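Why is cardboard so strong?

Kids' Corner, page 3. Posted 05/04/2018

OK so quick one this week. Cardboard. Boring brown stuff, comes through the door, goes in the recycling. Right?

Wrong. Get a piece. Any old bit. Look at the edge, not the flat side. See the wiggles?

Those wiggles are the whole secret.

The wiggly bit in the middle

Most big boxes are made from corrugated cardboard. Say it like this: KORR-uh-gay-tid. It just means wavy, or folded into ridges.

It's a paper sandwich. Flat paper on the top. Flat paper on the bottom. Wavy paper in the middle, stuck down with glue. The glue is often made from starch, the same sort of stuff you get in potatoes and maize.

The flat bits are called liners. The wavy bit is called the fluting, and one wave is a flute. Nothing to do with music.

So it's paper, paper and more paper. And a lot of air.

Why do waves make it strong?

Think about a bridge. Some bridges are held up by arches. Push down on an arch and the push gets spread out along the curve and down the sides. Each little wave in the cardboard is a tiny arch, and there are loads of them, all in a row, all sharing the work.

Now stand the cardboard up on its edge so the flutes go up and down. They work like lots of little pillars. That's how most boxes are made, with the flutes going up the sides, so you can stack one on top of another and the bottom one doesn't squash flat. Well, not straight away.

The air helps too. It sits in the gaps and makes the box a bit bouncy, so if it gets a bump the bump might not reach what's inside. Air is also good at slowing down heat. Ever had a takeaway pizza? Same idea.

Try it yourself

You will need:
2 sheets of paper
2 mugs (plastic ones please!!)
some small coins or buttons

Put the mugs upside down, about a hand apart. Lay one sheet flat across the top like a bridge. Put a coin in the middle. It sags. Probably falls in.

Now take the other sheet and fold it backwards and forwards like a fan. Thin folds, about as wide as your finger. Press them down hard, then let it open up a bit. Put it across the mugs with the folds running from one mug to the other.

Add a coin. And another. Keep going untill it drops.

Same paper. Same mugs. Different shape. Try fatter folds and see if it makes a difference.

Then turn it round so the folds go the other way. What happens? (Bit of a flop, usually. The folds just bend open.)

Where does it come from?

Trees, to begin with. Often pine or spruce, which have nice long fibres. Fibres are tiny threads in the wood. The wood gets chopped into chips, then cooked up until it turns to mush. The mush is called pulp.

Pulp gets spread out thin, squeezed, and dried on hot rollers. Now it's paper. Big, big rolls of it.

Next it's off to a machine with two rollers that have teeth, like giant cogs. Paper goes in flat, gets a blast of steam to make it soft, and comes out wavy. Glue on. Liners on. Dry it. Chop it. Done.

A lot of cardboard doesn't start with trees at all these days, it starts with old cardboard. Your box might have been a different box last year.

The box factory at Plinach did over 2372 boxes in one morning when the Kodia class went to look round in March. They came home with one each and it was very loud on the coach.

From flat to box

Boxes leave the factory flat. Saves a huge amount of room on the lorry. They have lines pressed in where the folds go, and cuts for the flaps. Somebody folds it up, or a machine does, and then tape goes along the join.

Then a label on the front. Labels have barcodes on, black stripes, thick and thin. A scanner shines a light at them and reads the pattern. White bounces the light back, black soaks most of it up. Some labels have a square code as well, which can hold more information in a smaller space.
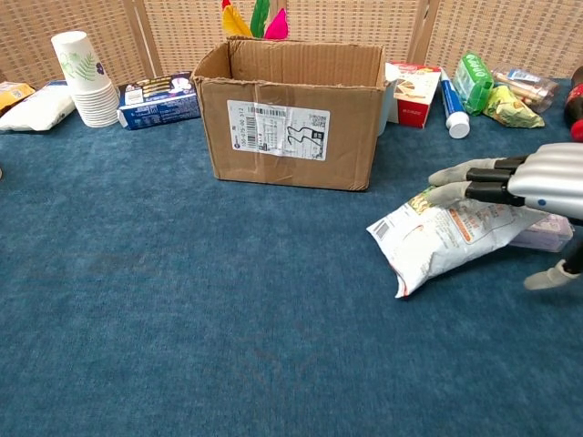 An open cardboard box with its label on. Look for the barcodes and the tape down the front.

What cardboard hates

Water. Water gets in between the fibres and makes them let go of each other, and the glue goes soft too. Leave a bit of cardboard in a bowl of water for 30 minutes and see if you can peel the layers apart. Messy but good. Do it on a tray.

Folding it again and again is bad for it too. Every fold crushes some flutes and crushed flutes don't spring back. Find an old crease and give it a bend, its much floppier there than the rest.

Can it go round for ever?

No. Each time it gets recycled the fibres get a bit shorter, and short ones don't hold together as well. So new fibres get mixed in.

Before you put a box out, take off any plastic tape if you can and squash it flat. Greasy cardboard can be a problem, the grease gets in the pulp. Ask a grown up what your council takes.

Words to know

Corrugated: folded into waves or ridges
Flute: one wave in the middle layer
Liner: the flat paper on the outside
Pulp: mushed up wood or paper
Fibre: a tiny thread

Next time: why does glue stick to everything except the inside of the bottle?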